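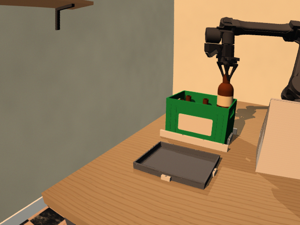 Jostumdale Technical College
Automation for Non-Engineers
Handout 2: Can it do the chores yet?

Short answer: some of them, if you tidy up first.

Bottles into crates is a good chore to start on. A bottle has a neck that's easy to pinch, a crate has compartments that say where things go, and neither one wanders off. Drinks plants have been packing bottles by machine for decades. Those machines are fast and completely uninterested in anything that isn't the bottle they were built for.

The arm with two fingers is the slower, more hopeful cousin. We want it to cope with a crate that's been nudged, a bottle of another shape, and a tray left in the way by someone who meant to come back for it. Most of this practice now happens in simulation, where glass is free and there is no mop.

Things that go wrong, in order of how often students guess them:

Dropping the bottle. Everyone says this. Grip is a smaller worry than you'd think.

Missing the compartment. A small error at the wrist is a bigger one at the base of the bottle, and the base is the part that has to fit.

Hitting the neighbors. The first bottle goes into an open crate. The last one goes in among all the others, with fingers on either side of it.

Not noticing. The arm lets go, reports success and moves on. See the Kolis reading, which is mostly about this and is funnier than it means to be.

On numbers. Suppose a vendor tells you the arm placed 42 bottles in a row. Ask whether anyone moved the crate. Then suppose it manages 569 out of 600 with the crate moved each time. That's a better result and a worse brochure, and it still leaves you 31 bottles to explain to the shift manager.

At home the sums change. You own one crate, you fill it twice a month, and you're competing with a teenager who can be bribed.

Before next class: read Halvorsen, chapter 2. Then pick a chore you dislike and write down every step, including the ones you do without looking. One page. "Pick it up" is not one step.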